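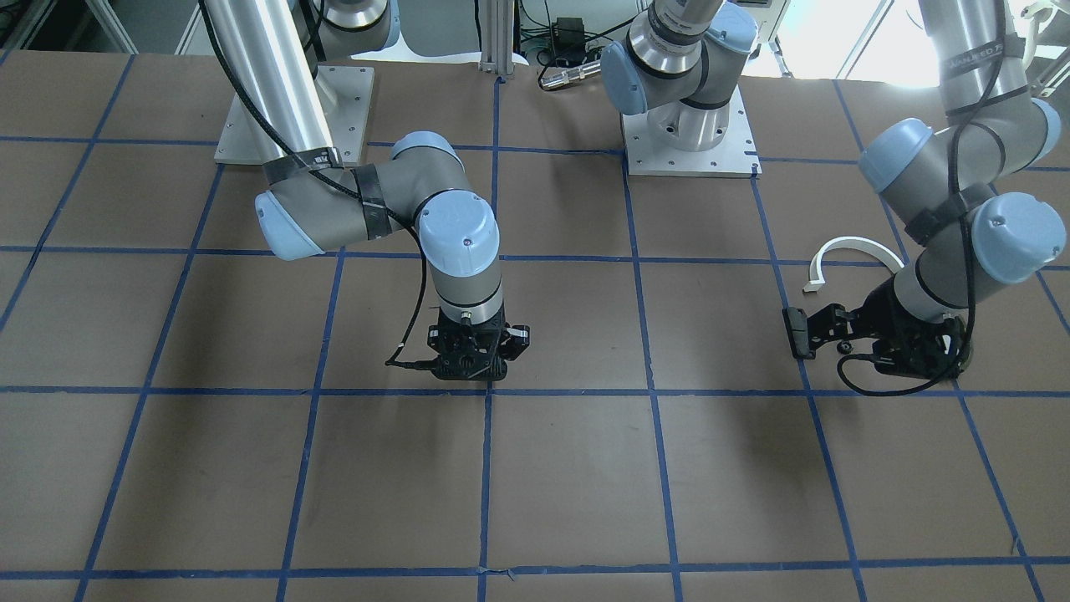 Sorting table at Kercombe, kraft paper down and blue tape grid laid out.

Progress report to Nistlow, 11 April 2014
Small parts sorting layout, Kercombe workroom

Short one this time, sorry, the full budget sheet follows separately.

Where we are. Table surface is done. Went with flat brown kraft paper over the whole working area, blue painter's tape on top in rows and columns. Cells come out roughly square, good enough for what we need. Tape has wrinkled in a few spots, mostly where strips overlap, and the paper is creased and a bit scuffed. Not worth relaying yet. Will redo the whole sheet before the Inham trial and use a fresh roll.

Spend to date $377 on this line. Covers paper, tape, bins, labels and the second cutting mat. Still under what you approved. No further purchases planned except tape.

Sorting trials. 6 done out of the 8 we promised. Loose fittings went fine, mixed bags were slower than I'd hoped. Biggest problem was items landing on a tape line and getting logged to either cell depending on the day. New rule from trial four on: on the line counts as the cell to the left. Logs are much cleaner since, earlier ones need re-checking by hand. Have started on that, not finished.

Rankin. They want the same layout on their own bench, which is narrower. Sent them the tape plan and asked for bench measurments. Nothing back yet. If they can't take the full grid we drop a column and keep the cell size the same, otherwise results from the two sites wont compare.

Still open
- last 2 trials, both mixed bags
- re-check of early logs
- written layout guide, 4 pages drafted, needs a proper section on laying tape straight
- Rankin measurements

Need from you: OK to move the Inham trial to October. Room there isn't free before then. No change to cost. Would like an answer before we book.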